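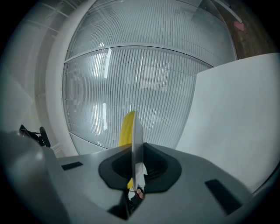
October, 8:40 a.m. Room 328, pantry counter and dry goods.

Continuing from the last entry on fruit storage. The bunch that came in with the Stellport delivery went up on the hook at the end of the counter, with one banana split off and kept separate as the reference piece. Room temperature on the wall thermometer read the same as last time, so no correction applied to the ripening notes.

Separated fruit first. The earlier comparison between hanging and flat storage was not clean. Pieces laid on the counter were also the ones that got moved most, and each move is a chance for a bruise. For this round all pieces get handled on the same schedule whether they hang or lie flat. Lift, turn, look at both sides, put back in the same spot. Anything with a split at the stem comes out of the comparison and gets eaten.

Handling notes, for whoever does the next round:

- Hold near the stem or low on the body. The middle marks first.
- Do not stack. Two layers in the tray flattens the lower layer where the curves cross.
- Put the piece down on its outer curve. It rocks, but the contact patch moves around and doesn't sit on one spot all day.
- Keep the tray off the top of the refrigerator. Warm air comes up behind it.

Spots are recorded per side, "few / some / many," no finer. I tried measuring spot diameter in an earlier round and the numbers did not repeat between two readings taken a minute apart by the same person. Green at the neck is recorded as yes or no.

The wrapped stems are inconclusive. Wrap from the Hauser roll does not cling well to itself below a certain stretch and had come loose on one bunch by the 24 hour check. Loose wrap is the same as no wrap for our purposes, so that bunch goes in the unwrapped column from that reading onward. I'm leaving the earlier reading where it is and marking the change in the margin.

**Counter, general**

Wiped down and dried before anything went back. The old Pumow tray has a raised rim that traps crumbs along the inside corner, and the only thing that reaches in there is a folded paper towel over the edge of a ruler. The flat tray is easier to clean and fits the counter depth better. Proposal: move the Pumow tray to shelf 3 for boxed items and use the flat one for fruit. Done provisionally. If the boxes turn out to sit too high under shelf 2, swap back.

Labels on the shelf edge are peeling again at the left end. Same end as in September. The steam from the kettle goes straight up past it. Moved the kettle one outlet over and relabeled.

**Packets**

Second item on the list was the single-serve paper packets. They have been living loose in the deep drawer, where they slide under each other and the ones at the back never get used. Pulled the whole drawer and sorted by kind. Anything with an open seam or a soft corner went in the discard cup, and I tipped out the loose powder from the drawer bottom before wiping.

Tried them standing on edge in a divided insert, fold up. Edge storage takes more length but the stock can be flipped through like index cards, and a packet comes out without dragging its neighbors along. Thin packets slump if the row is less than half full. A folded card behind the last one fixes it.

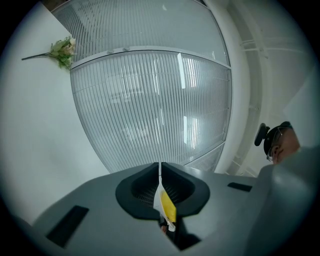

Row spacing is the part that needs work. With the dividers at the narrow setting the packets stand straight but have to be pinched hard to get them out, and the paper creases at the fold. At the wide setting they lean and the bottom edge walks forward each time the drawer is closed. The middle setting was acceptable. I would rather have one notch between middle and narrow, and the insert does not offer one. A strip of felt down one side of each row would take up the difference; there is some in the Storngate parts bin.

Fold orientation matters more than I expected. With the fold up, the top edge is stiff and easy to pick. With the crimped end up, two packets catch on each other about as often as they come out singly. All rows are now fold up. Please keep them that way when restocking.

Oldest stock to the front, new stock from behind. The printed codes vary by supplier and some are not dates at all, so I've put a pencil tick on the first packet of each refill. Pencil only. Marker goes through the paper.

Drawer slide on the right side is dragging. Cleaned the track, some improvement, still rough over the last bit of travel. A hard push at that point is what knocks the rows over, so the slide should be dealt with before judging the insert. Screw at the rear bracket was loose and is now tight. No spare slides in the cabinet. Checked the Hauser box and both lengths in there are too short.

**Open items**

- Felt strips, cut to row depth, one side only. Try on a single row first.
- Replacement slide for the packet drawer. Measure the closed length with the drawer out, not from the old label.
- Fruit readings at the next 24 hour mark, same order as before: hanging, flat, reference.
- Second wrap for the stem comparison. Anything that clings. If none by the next delivery, drop the wrapped group.
- Confirm clearance over the boxes on shelf 3.
- Discard cup is full. Empty it before the next sort.

11:15 a.m. Drawer closed slowly several times with the insert at the middle setting. Rows stayed up. Closed once at normal speed and the front row leaned. Leaving it at middle until the slide is replaced.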